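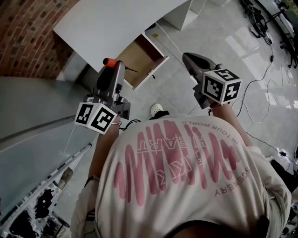
Setting Up and Looking After a Pair of Hand-Held Grippers

Home > Workshop > Robots > How-To

Filed under: Grippers & Hand Tools, Maintenance

I've been looking after the hand-held grippers at Cundlow since last September, and I get the same handful of questions every time a new person picks up a pair. So I finally sat down and wrote out what I do, start to finish, with the drawer job as the test piece. We run ours in pairs, one for each hand, with a marker cube on each so the tracking knows where both hands are. If yours are built a little differently you can still follow most of this!

What you'll want on the bench

- Both grippers and their cables
- A hex key that fits your cube mounts
- A microfiber cloth (dry, please)
- Painter's tape
- A piece of furniture with a drawer that runs smoothly

Step 1. Check the cubes before anything else

Pick up each gripper and try to wiggle the cube with two fingers. It shouldn't move at all. If it does, snug the mount screw up by quarter turns until it stops, and then quit, because I've cracked one mount by being enthusiastic and I had to wait two weeks for a new one from Ollemico. Wipe every face with the dry cloth. Fingerprints on the white parts are mostly harmless, but a smear across the black squares can catch the light and then the tracker loses that face at certain angles.

While you're there, look at the corners. If a printed face is lifting, don't glue it back down. Print a fresh one at the same size and replace it, then redo Step 4.

Step 2. Sort out left and right

The two cubes carry different codes and the software cares which is which. Mix them up and your recording will look perfectly fine until you play it back and the hands have traded places (ask In-ho Yoo about his 96 recordings, he's over it now). I put a bit of tape inside each handle with an L or an R on it.

Step 3. Run the cables

Plug in, then let the cable hang back toward your body and leave enough slack to reach both arms all the way out. I hold the gripper at full stretch and look for any tug at the base. Too much slack is its own problem, especially on a shiny tile floor where a loop slides right under your shoe. Push spare cable off to one side before you start working.

Step 4. Calibrate

Stand where you'll be working, with the same lights on. Squeeze both triggers fully closed, hold for a slow breath, open fully, hold again. Then turn each gripper gently through its whole range so the tracker gets a look at all the cube faces. Our software from Fandton wants 2,000 good samples before it will save, and it's fussy about speed, so go slower than feels natural.

If the count gets stuck at 115 or so low a number that it's clearly not going anywhere, check the lights first. Glare off the floor or a window gets me far more often than a bad cube does.

Step 5. The drawer test

Now for the fun part. Stand close to a low cabinet and reach down to the drawer with both hands. Close the left gripper on the drawer handle, pull it straight toward you, let go, back the tip off an inch and push the drawer shut again. Do it ten times, then switch hands.

You're feeling for slip. If the tip slides off a small metal handle, the pads are worn or greasy. Clean them, try again, and swap them if it still happens. Yi-an Choo likes to swap both pads at once and I've come around to that, because one new pad and one old one pull the drawer crooked.

Keep your wrists turned so the cubes aren't hidden behind your own forearms. It feels silly for a day or so and then you stop noticing.

Step 6. Putting them away

Unplug at the connector, never by yanking the cable. Coil loosely, and set the grippers down on their sides so nothing rests on a cube. I recheck the mount screws once a week and redo the calibration any time somebody drops one, even if they swear it landed softly.

Related how-tos

Replacing Worn Gripper Pads
Printing Marker Faces That Stay Flat
Taming Cables on a Tile Floor
First Look: The Bai Trigger Spring Kit
Bohumila Říha's Bench Layout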